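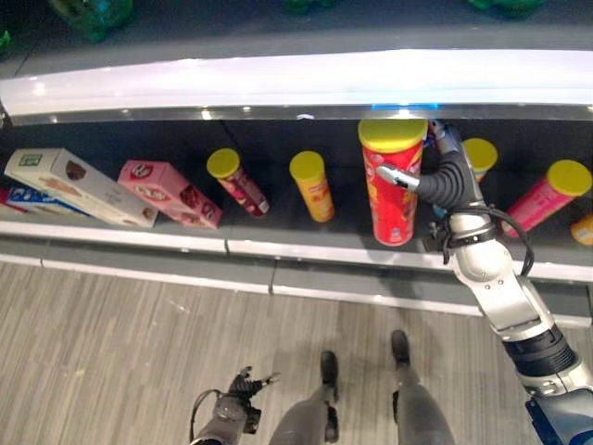 Figure 1. Lower shelf, canisters and boxed cookies and wafers

1. Purpose

The report covers the shelf layout part of the Stubbs project, a small practice store set up for the retail operations course. The task was to write a restocking plan for the snack section that a new worker could follow without help. The plan had to cover potato chips in canisters, chips in bags, boxed cookies and wafers, and wrapped bottle packs. Pricing and ordering were handled by the Burken group and are left out.

2. Shelving

The units are black with a light strip along the front of each shelf. Clear height above the lower shelf is 518 mm. Clear height above the upper shelf is 412 mm. Usable depth was measured at some 521 mm, but the back panel bows slightly and the reading changes with where the tape is held. The lower value was used wherever two readings did not match.

The front strip stands a little above the shelf surface. A canister pushed too far forward sits with its base partly on the strip and leans. Marks for the front row were therefore placed behind the strip, not on it.

The lighting causes a separate problem. The white strip reflects strongly when seen from above, and a label printed on white paper is hard to read against it. Black text on yellow card was easier to read and was used for all shelf labels in the second layout.

3. First layout

The first layout placed products by type only. Canisters shared a shelf with the cookie and wafer boxes, and no spacing was given. Figure 1 shows the kind of result the plan has to deal with. The red canister and the slim yellow-orange one stand straight, but the maroon-and-red one beside them is tilted, as is the pink one. The white cookie box leans over a blue-and-white box, and the wafer box lies diagonally, so neither has a clear front.

Three faults were recorded during the trial:

Tilted canisters. A slim canister has a narrow base and tips when a neighbor is pulled out at an angle.
Stacked boxes. Where box positions were not marked, boxes were laid on top of each other.
Hidden products. A canister placed behind another is easy to miss during a check from the aisle.

4. Second layout

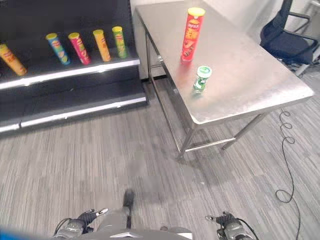

Stubbs Project Reports, page 5

Canisters were given a shelf to themselves in the second layout. They stand in one line with a gap on each side wide enough for a hand. The full-size tubes are all the same shape, so one spacing rule works for the whole row, and color is used to tell the kinds apart. The blue, pink-red, orange-yellow and green canisters can be matched to the plan sheet from several steps away.

The row in Figure 2 is slightly staggered. This was judged acceptable. A strictly straight line took longer to set and made no difference to the check. The lower tier was kept free for stock not yet assigned a place.

The steel table next to the unit is the staging surface. Products are put down there, compared with the plan sheet, and then moved to the shelf. Carleen Tuhiwai, who supervised the course, asked that only items for the shelf being filled be placed on it. The front edge of the table is rolled, and small boxes should be kept back from it.

5. Bagged chips 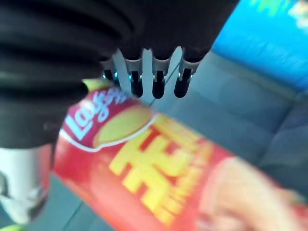 Photo: Skustis Retail Studies Lab

Bags were the hardest item to plan for. A canister has a fixed width, while a bag changes shape when it is set down or pressed from the side. A bag lying flat and at an angle, like the red Lay's bag in Figure 3, also takes up more of the surface than the same bag standing.

Two methods were compared. In the first, bags were stood upright and leaned against the back panel. They slid down when the front bag was removed. In the second, bags were laid face up with the top seam toward the back. They stayed in place, but the printed front could be read only from above, which suits the lower shelf and not the upper one.

The plan uses the second method. The Tatov wire divider was also tried and was found useful only when the section was nearly full. With few bags left, they slumped against the wire and turned sideways.

6. Restocking steps

Clear the section and wipe the shelf.
Check the yellow labels against the plan sheet.
Stage the products on the table by shelf.
Place canisters first, left to right, bases behind the front strip.
Place boxes flat on the shelf with the printed front outward. Do not stack.
Place bags face up on the lower shelf, seam to the back.
Straighten any leaning canister before leaving the section.

7. Open points

Bottle packs were not tested. They are wrapped in plastic and heavy, and the plan gives them only a general position. The marks for the front row were made with tape, and the tape lifted at the corners by the end of August. A printed strip would be better, but the width would have to be checked again on the unit with the bowed panel. Spacing for the slim canisters is still the same as for the full-size ones and should be measured separately.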